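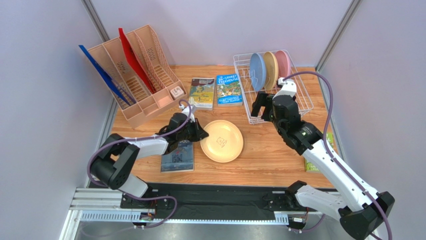
April 6, 2026

The tidying runs are finished, so I can write up what we found before I forget the details. The question was whether it helps to train one policy on several small jobs at the same table, or whether you get more from training on each job alone. The jobs were plates into the dish rack and books into the file organiser, with both arms free to do either.

We had 800 demonstrations in total, split evenly between the two jobs. Mizanur Abeysekara did most of the teleoperation and I did the rest. We trained one policy on plates only, one on books only, and one on everything. All three had the same network and the same number of training steps. I would have liked a longer run for the mixed one but the Altgate machine was booked.

On plates, the mixed policy did better. Over 15 trials it failed 2 and the plates-only policy failed four. The failures look much the same in both: the gripper gets hold of the rim, brings the plate over the rack, and lowers it on top of a divider. Plates lying flat are the hard part in any case. A raised rim gives the lower finger something to get under, and a plate without one mostly gets pushed along the table.

Books went the other way. The books-only policy managed 11 out of 15 and the mixed one managed nine. I don't want to make much of that with so few trials. Thin paperbacks were fine for both. What hurt the mixed policy was a book lying under or close to the other arm, where it would start a reach, stop, and start again. My guess is that the plate demonstrations taught it to wait for the second arm, and for books there is often no reason to wait.

We also tried the mixed policy with the organiser turned at an angle across the corner, which it had seen in only a small part of the training data. It coped better than I expected. The approach was slow, and the book usually went into the nearest slot whatever else was free.

Next is a version with a short text label for the job, so the policy is told which one it is doing. Pathirana has a data loader that handles labels already and I'd like to use that instead of writing another. I also need to redo the wrist camera calibration on the right arm before anything else gets recorded.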